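The long way round to a marbled page

There is a smell that belongs to a paper-marbling shed in winter, part wet wool and part seaweed, and I have come to love it more than is sensible. I first met it in August, on a dreadfully hot afternoon in Plonton, when I had only gone in to get out of the sun. I came out two hours later with one crumpled sheet of blue and grey under my arm, and I have been boring my friends with it ever since.

Marbling, for those who have been spared me so far, is the business of floating colour on a bath of thickened water, coaxing it into a pattern and laying a sheet of paper on top. The paper comes away with the pattern on it, and the bath is skimmed and made ready for the next. Every sheet is a single printing, so if you need two the same for the front and back of a book you had better have a big tray, or a forgiving customer.

The Estby workshop has been at it for 192 months (they do like to give their age in months, as one does with babies) and sells most of its sheets to bookbinders. The rest go to people like me, who put them in a drawer and take them out to look at.
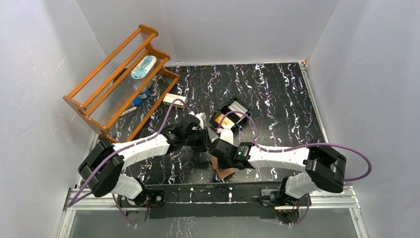
Thickening the water

The bath is made with carrageen moss, a seaweed, simmered and strained and left to stand overnight. At Hurnoreo, the smaller of the two workshops I visited, they won't touch it until the following lunchtime, and I was firmly told to put the spoon down. Too thin and the colours wander off to the corners; too thick and they sulk in blobs. Dust is a misery too, and so is a draught from the door, and on a cold day the whole lot may need to sit near a radiator before it will behave.

The paper wants looking after as well. It is sponged with alum first so that the colour will hold, then kept flat under a board while it is still a little damp. I forgot this step on my 6th attempt and watched a really rather handsome pattern slide off into the sink.

Kubiak, whose ready-mixed paints I was given to practise with, sells a beginner's set of 10 colours, and my advice is to leave most of them shut. Two and a white will keep you happy for weeks.
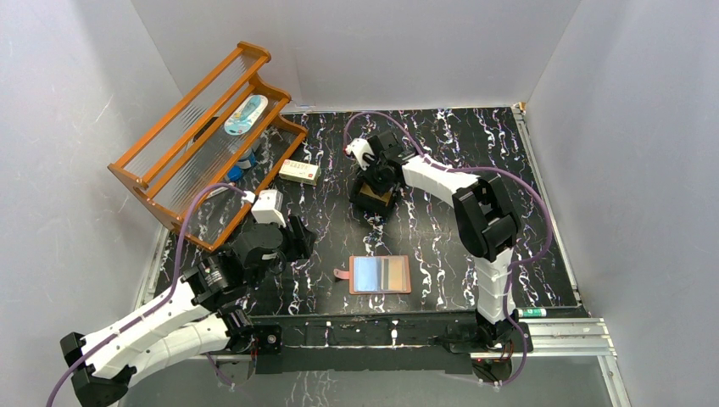
Can I marble paper at home without special equipment?

A deep roasting tin, an old comb and a packet of carrageen will get you started, though keep the tin for marbling afterwards and don't cook in it again.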